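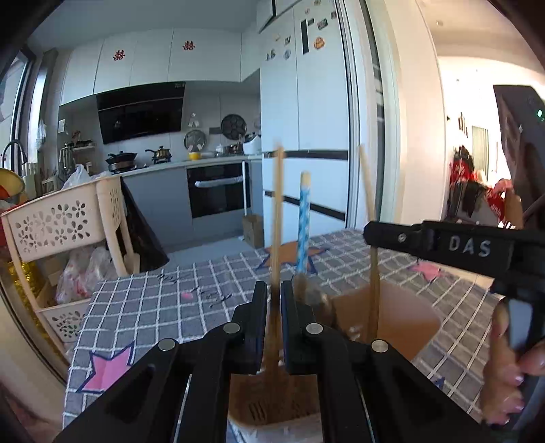

Fig. 1. Long sticks standing in the cardboard container.

Print this page | E-mail this page

Setting up the Stondby utensil holder

1. Clear a space on the dining table. Leave the cloth on.
2. Stand chopsticks and other long sticks upright in a spare carton while you work. Item 2172 in the Fulmont parts list is a suitable size.
3. Peel the film off the holder and wash it in warm water. Dry it fully.
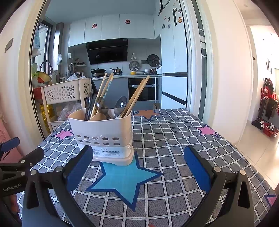 4. Put the chopsticks in first, in pairs, and let them lean toward the back. Spoons go in next — metal ones at the sides, wooden ones at the front.

Note: The holder takes 8 pairs of chopsticks. Do not force more in.

CAUTION: Keep the holder at least 320 mm from a lit burner.
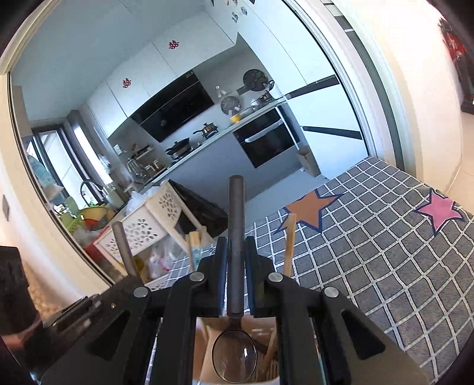
Reading time: 2 min

5. Set long-handled spoons in last, handle up. Lift one out by the handle. If the others come with it, the holder is too full.
6. Empty and rinse the holder every week. Water collects in the base.

We use cookies to remember your language. Accept | Settings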